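From: Yanti Mandagi
To: Sopacua Residents List
Subject: Re: Parking permits on Trovano Street

On Friday, Zulkifli Pasaribu wrote:
> Will the permits issued last year still be valid in August, or must
> we apply again? My household has 2 cars and only one sticker.

Dear Mr. Pasaribu,

Thank you for your inquiry. Permits issued last year remain valid through the end of August. After that month, every household on Trovano Street must submit a new application, including those whose vehicles have not changed. Each household may hold two permits — the second requires a separate form.
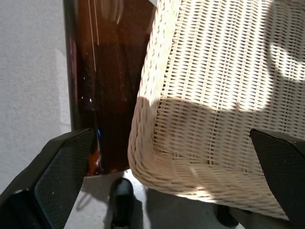 Two black fingers with mesh-textured grip pads, spread wide.

The office has received 61 applications to date. Forms may be left at the front desk until 4 p.m. or sent by mail. Please include a copy of the vehicle registration with each form. Applications without one will be returned.

Visitor passes are handled separately and are not affected by this change.

Respectfully,
Yanti Mandagi
Permit Office, Sopacua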